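Posted on Dec 21, 2025 by Floarea Onu
Search this blog Search Go

Handling Packaged Food: The Rules We Now Follow

Since August, the food handling cell at Umgate has worked under a short written standard. It was drafted by Darius Moldovan and me, and it replaces a set of habits that differed from one operator to the next. Several readers at Ballamia have asked for the contents, so the main points are set out on this page.

The standard covers wrapped items only. Open food is excluded and will remain so until the finger pads can be cleaned to a level that our kitchen partners accept. Before any shift, the operator wipes both pads, checks that the bracket bolts are tight, and signs the sheet. A pad with a nick or a raised edge is replaced, as it may tear thin film.

The second section concerns approach. The fingers must be fully open before they come down beside an item, and they must stop before contact. Closing speed is then limited to 2 centimeters per second. Wedge-shaped packages are to be gripped across their thickness, and never at the tip, where the filling gives way and the film splits.

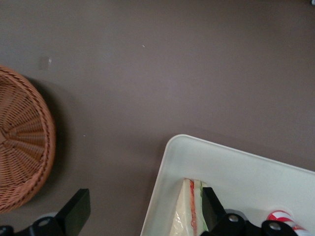
A wrapped sandwich wedge in its tray, with the gripper fingers apart.

Containers are the third section and the one that drew the most comment. Trays and baskets must have clear tabletop between them. An operator may not slide a tray while the arm is powered. Where a container has a raised lip, the lift must be straight up until the item has cleared it, and only then may the arm move sideways.

Any package that is dropped, torn or visibly crushed is withdrawn and recorded. It does not go back in the tray, even when the damage is slight. During the first review period we logged 537 lifts and withdrew 2 packages, both for torn film.

Mr. Moldovan has proposed that the Sivalora site adopt the same text, with a different cleaning schedule. I support the proposal, though the record sheet needs a larger space for remarks. Written comments on the draft may be sent to me at the Umgate office.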